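**Ticket 139 — Clovach home pack, tray carrying task loses position**

Opened: January 8, 2023
Product: Clovach simulation kit, scene pack "Gikard"
Priority: normal

We are testing the Clovach kit before we decide on a licence. The task is to carry a tray through the house and into the garage. On the wooden floor the position estimate drifts while the robot moves, and after 38 seconds it jumps to a wrong place. We repeated the run 5 times with the same settings and had the same jump each time.

I suspect the floor texture. The pattern of dark and light grain repeats along each board, and I think the tracker matches one board with another.
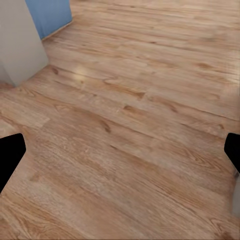

*Gripper view over the wooden floor, fingers open, white wall and blue panel at upper left.*

What I tried already:

- tracker window changed from default to 37 frames: no difference
- glare on the boards switched off in the light settings: the jump comes later, but it still comes
- kit reinstalled and cache deleted: no difference

On the concrete floor the drift is much smaller. There the texture is a fine speckle with darker blotches, and the tracker keeps its points also when the tray takes a big part of the view.
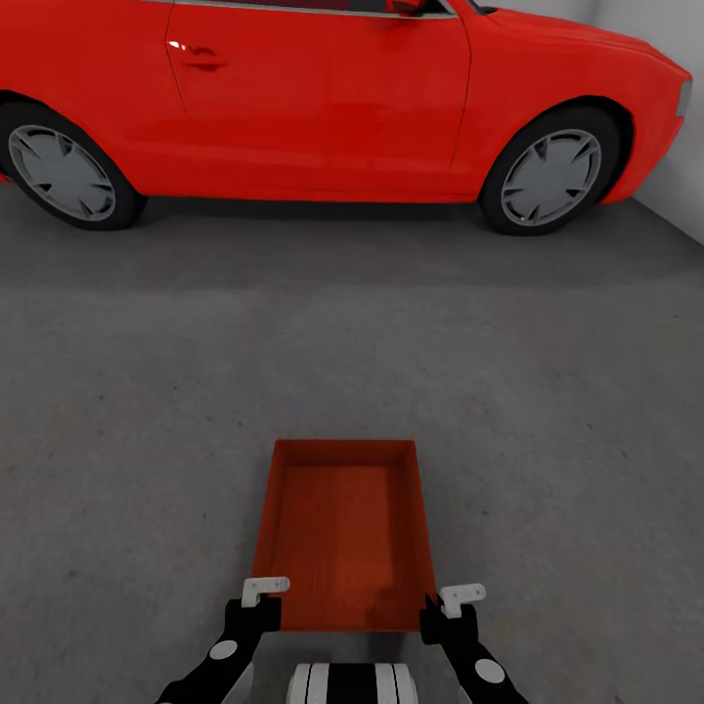
Grestgate Automation — Simulation Support Team

**Reply from support**

Thank you for the clear report. We could reproduce the jump with your settings. The plank material uses one tile for the whole floor. Please open the scene options and set "texture variation" to on, then rebuild the scene. Loading will be slower.

**Customer update**

Variation is on and the scene is rebuilt. Two runs without a jump, a third one with a small jump near the wall. It is better — but for Parri, our own planner, still not good enough. Could you tell me if a new plank material is planned before March?

**Status:** waiting for support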